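What the Standoff Numbers Don't Tell You
Speaker notes, public safety track, afternoon session, 2:15 p.m.
Posted in August by the author of the Condero Police Log newsletter
36 shares | 4 comments 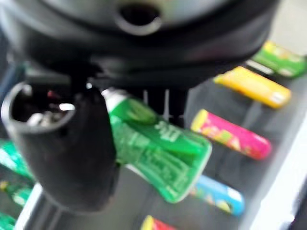 Close-up of a gripper: black housing, with one tubular finger hanging at left.

Slide 1. Opening

Thank them for staying after lunch. Say up front that I write about police logs for a living and that I have no training as an officer. I read press releases, then I request the records, then I compare the two. That's the whole method.

Ask for a show of hands: who has read a story that said a standoff "ended peacefully"? Then ask who knows what the department meant by that. Wait. Let it be awkward.

Slide 2. Where the numbers come from

The Condero County sheriff's office put out a report saying its crisis team handled 500 calls and that nearly all of them were "resolved without force." Every outlet in the valley ran that line, and so did I. I'd like to walk through why I wish I hadn't.

First problem, what is a call? In the dispatch records I got, there were 1,003 entries with the crisis code on them. The report says 500. I asked which ones were dropped and was told that duplicates had been removed. Maybe so. A neighbor and a sister can both phone in the same man in the same garage. But half the pile is a lot of duplicates, and I have asked for the list twice and don't have it.

Don't oversell this. I can't show that anyone cooked the count. I can show that no one outside the building can check it.

Slide 3. What counts as force

Read the policy language out loud, slowly. Under the county's definition, pointing a weapon is not force. Breaking a door is not force. Tear gas put into an empty room is "area denial." If the man then walks out with his hands up, the box for "voluntary surrender" gets checked.

I went through the narrative pages for 36 barricade calls. In 4 of them gas was used and the outcome was still logged as voluntary. You can defend each of those decisions. Gas may well have been the right call. My complaint is with the box.

(If someone from the sheriff's office is in the room, offer them the mic here. They were invited.)

Slide 4. The Ovska case

Ovska is the trailer park off the county road. Tell it plainly, no drama. Warrant for a missed court date, man shuts himself in the back bedroom, deputies ring the place. The first release said he "threatened deputies with a rifle." The second said "was believed to have access to a rifle." The property sheet lists no rifle. The first version is still the one you find when you search for it.

The charge that came out of the first version was dropped. I found that in the court file, and there was no release on it.

Slide 5. Buying our way out

Somebody will ask about technology, so get ahead of it. The county is looking at two products. Brella is software that is supposed to sort crisis calls by risk. Jafarzadeh is the contractor who would train the dispatchers to use it. I have read both proposals and neither says how a wrong score gets found or who fixes it. The sales sheet says "improves outcomes." Which outcomes? Measured by the same checkbox?

I'm told the pilot went well. I asked for the results and got a slide deck. Pause for the laugh, if there is one.

Slide 6. What I'd ask for

Keep this short, people will be looking at the clock.

Publish the raw call list with addresses removed. Log gas, broken doors and pointed weapons in their own columns. When a release turns out wrong, put the correction on the same page as the release. And for the reporters here: call the clerk a few months later and find out what happened to the charge. It's a five-minute call. I skipped it for years.

Slide 7. Questions

Likely ones: Do I hate cops? No. Would more detail put deputies at risk? I've asked for an instance and would still like to hear one. Has the county answered my last request? It's pending.

Leave the records request template on the screen while people file out.

Comments (4)

deskside_scanner
I was in the room. The part on the "voluntary surrender" box should have been the whole talk. You rushed it.

Patrol wife
You try standing outside that bedroom door in Ovska. They went with what they were told on the radio. A property sheet written up afterward doesn't change what they thought was in there.

valleyreader
Fair, but then the second release should have said the first one was wrong. It just quietly changed the wording.

mtm
Is the template posted anywhere? I couldn't copy it down in time.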